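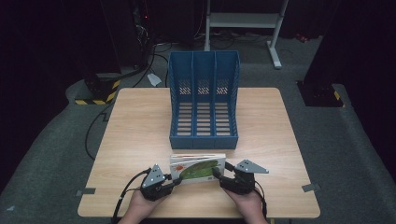

To: kadwood-smallbooks
Subject: Re: Thin picture books - what are you keeping them in?

Replying to the message from Udberg, which I've left in underneath with my answers in between. I look after the books at Kadwood infants and the loan shelf next door, so I can only say what has gone on here.

> We have a lot of the small, thin picture books, the sort with hardly any spine. At present they stand on an ordinary shelf between two metal bookends. When one is taken out the rest lean, and when three or four are taken out the whole row goes over. Has anybody moved theirs into boxes or files, and would you do it again?

Yes, and I would. We had the same trouble with leaning. In December I moved the smallest books off the long shelf and into magazine file holders, the plastic kind with three compartments side by side. They are tall at the back and low at the front, and open at the front edge, so a child can see what is in there and get hold of it without tipping anything out.

The single files you buy one at a time are cheaper but I'd leave them alone for this. They are narrow for their height and ours went over when a child pulled a book from the front. With three joined together the base is wide enough to stay put on a table.

> Does the colour matter? I was going to buy whatever was cheapest.

Not for the books. We use blue for everything that stays in the room and a different colour for the loan books. If you only have one set of books then buy what you like.

I would look at the plastic, though. The ones with slots cut in the sides and back are better for us than solid ones. They weigh less, dust drops through the floor of the compartment onto the table where you can wipe it, and from the side you can see whether a book has slipped down flat behind the others. Run a finger along the slots before you buy if you can. One make we tried had rough edges left from the moulding and it scuffed the paper covers. I sent those back.

> How many go in a compartment? I don't want to cram them.

It depends on the books, but my rule is 2 fingers of space. If I can slide two fingers in beside the last book, it is right. Any tighter and the small children pull at the top of the cover, which is how the corners go. If there is much more room than that the books curve, particularly the stapled ones, and after a few weeks they keep the curve.

For our thinnest series that came out at 11 to a compartment. Board books are a different matter and I don't put them in these at all. They go flat in a tray.

> Covers out or spines out? The spines are no use, you can't read them.

Covers out. The front cover faces the open side, the right way up, with the title at the top. The low front edge leaves most of the cover showing, even on a small book. Only the front book in each compartment is seen properly, so I change which one is at the front when I tidy.

It makes a difference which book you choose. The ones with a plain background and one big shape are picked up most. We have a small one with a white cover, a large green leaf and a little orange-red sun to the left, and it goes out whenever it is at the front. The lettering of the title is faint and near the top edge, so on a shelf, spine out, it may as well not have been there. The loans register shows it wasn't borrowed once in the autumn.

> Do you let the children put them back themselves?

Yes, but I had to alter how I showed them. At first I said "put it back in the file" and books went in upside down, back to front and sideways. Now I do it like this, with one holder on a low table and the book flat in front of it:

1. Lay the book down in front of the holder with the cover up.
2. Hold it by both sides, near the bottom.
3. Tip the top up so the cover looks at you.
4. Lift it over the low edge and let it stand.

Step 3 is the one to practise. Once the cover is looking at them they don't get it back to front. The younger ones need both hands for all of it, and so do I with the larger formats, because a paper cover held at one corner bends.

Leave a short gap between the holder and the place where the book is laid down. If they are touching, there is no room to tip the book up and the children push it at the holder instead, and the holder slides.

> What about the table? We only have a small one spare.

A small square one will do. Ours is a light wood top and it takes a three-compartment holder towards the back with plenty of room in front. Put the holder in the back half. If it is at the front edge the children lean over it.

> Do you mark the compartments? I had thought of numbers.

We tried numbers and gave up. We now have three groups and no labels on the holder itself. Left is animals, middle is plants and weather, right is people and home. Each book has a small coloured dot inside the back cover in case of argument. The leaf book is in the middle, although I have found it with the animals more than once and I don't much mind.

If your books are on the Brirular catalogue you can put the compartment in the shelf field, but keep it short. I used L, M and R. Anything longer gets chopped on the printed slip.

> Last thing. How are you counting them? Our list and our shelf don't agree and I would like to sort that out before moving anything.

I did it the same way round as you are thinking of, and I'm glad I did. The list said 601 small books. After going through every shelf, tray and bag I had 523. A good part of the difference was old entries for books thrown out years ago and never taken off the list. Some were in the Moon room, in the bottom of the dressing-up trunk. The rest I have written off.

Count them before they go in the holders and again when everything is in. It is much quicker the second time, as you can lift out one compartment's worth, count it on the table and put it back before starting the next.

A few other points you didn't ask about:

- Don't stand the holders on a radiator shelf. One of ours bowed at the back and now rocks.
- Wash them in warm soapy water with an old washing-up brush. A cloth doesn't get into the slots. Let them drain upside down and make sure the floor of each compartment is dry before the books go back.
- Very small books, postcard size and under, drop below the front edge and can't be seen. I put a folded piece of card in the bottom to raise them - a cut-down cereal box is thick enough.
- Check for anything with a spiral binding before you start. The wire catches in the slots and it takes two people to get it free without tearing a page. Ours are all in a basket now.

I have one spare holder, blue, three compartments, no damage apart from a sticky patch where a label used to be. Udberg can have it to try before buying. I can leave it with the next exchange box if you tell me by the end of the week.

One question back to the list. Has anyone found a good way of mending the staple holes on the thin ones? I have been using paper tape down the inside of the fold and it holds, but the book won't close flat afterwards and it takes up the room of two.

Kadwood, small books and loans
February 2024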